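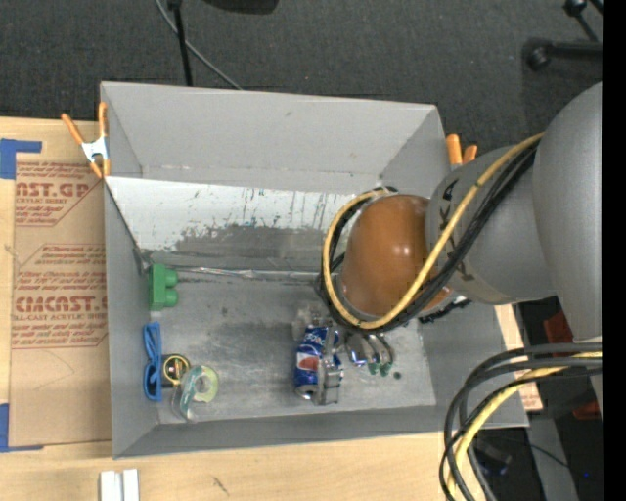 Sorting the Button Jar: Notes for My Talk at the Alcantara Sewing and Mending Circle

Good evening, everyone, and thank you for having me. (Wait for chairs. Somebody always needs one more chair.)

I was asked to speak on buttons, and when I said yes back in April I thought I would fill ten minutes at most, and then I started writing things down and had to go back and cut, so please forgive me if I look at my pages a good deal. I get carried away on this subject, as my family will tell you.

Start with my grandmother's jar. It was a pickle jar, the big kind, and it lived on the shelf over the washing machine. When I was small I was allowed to pour it out on a bath towel on rainy afternoons, and I thought it was the best thing in the house, better than any toy. I didn't know then that she had cut every one of those off a shirt or a coat before it went into the rag bag. When the jar came to me I counted what was in it, and there were 404. I have not counted since, and I don't mean to.

(Hold up the jar. Pass it around with the lid ON. Remember the library.)

Now, what to do with a jar like that. Most of us have one, or a cookie tin, or a drawer, and most of us never use what's in it, for the simple reason that when a shirt loses a button at seven in the morning you are not going to dig. You pin it or you change your shirt. So the first half of tonight is sorting, and the second half is sewing them on so they stay on.

Sorting. I have tried sorting by color and I gave it up. It's pretty, I'll grant you, and if you want jars on a windowsill then please do it by color and enjoy them. But when you are mending, the hole comes first. A button that is too large won't go through the buttonhole, whatever color it is, and one that is too small will slip out every time you reach for something on a high shelf. So I sort by size, and inside each size I separate the ones with holes from the ones with a shank, meaning the little loop on the back.

I use muffin tins for it. Put a cloth underneath, or you'll be chasing them across the floor. Shirt buttons in one cup, cuff and collar buttons in another, then trousers, then coats. Anything that matches something else gets threaded together on a bit of yarn right away, while you have both of them in your hand, and I cannot say this strongly enough. You will not find the second one again. I once had a set of six lovely brown leather ones off a cardigan, put them back loose, and it took me 3 years to get them all together.

(Ask who has a yarn-and-sets habit already. Let them talk a little. The back table will have stories.)

What to throw out: cracked ones, ones with a sharp edge inside the hole (they saw through the thread), and anything metal that has started to rust, as it will mark the cloth the first time you wash it. Everything else stays. I know some of you are strict about this sort of thing and I admire you.

One more word on buying. I do buy buttons sometimes. The shop in Drirnlow that had the wooden drawers all along one wall has changed hands, but they kept the drawers, and you can still buy singles. Take the garment with you. Take it even if it's a winter coat and the weather is warm and you feel silly on the bus.

(Drink of water.)

Sewing them on. For thread, I like a plain polyester for shirts and something heavier for coats. I've been using Pletik lately, the heavy one on the gray spool, and it suits me, but use what you have. Cut it about the length of your arm and no longer, or it will knot. I know we all want to cut it longer. I still do it myself, and then I sit there picking at the knot and scolding.

Mark the spot first. Button up the rest of the shirt, lay it flat, and put a pin straight down through the buttonhole. Start your thread on the front, under where the button will sit, with two tiny stitches, so that nothing scratchy ends up against the skin.

Lay a toothpick across the top of the button and sew over it. Four passes through each pair of holes for a shirt, and a couple more on a coat. Then slide the toothpick out, lift the button, and wind the thread around underneath to make a little stem. A button needs that stem so the cloth has room to lie flat when it's closed. For a heavy coat use a matchstick in place of the toothpick, and put a small flat button on the inside to take the strain.

(Demonstrate on the big felt piece. Use the RED thread, the white didn't show last time. Hold it up to both sides of the room.)

If the cloth has torn, mend that first. A scrap of cotton behind it, the size of a postage stamp, a few stitches around, and then go ahead. I did the whole front of my old Ririler raincoat that way and I'm still wearing it.

All right. We have the room until nine, so let's get to the practice part. There are 29 little kits in the basket, so if we run short please share with your neighbor. Each one has a square of cloth, a needle, thread, a toothpick and 2 buttons, one with holes and one with a shank. Do the one with holes first.

(Scissors are in the blue bag. Collect needles before people put their coats on. Get the jar back.)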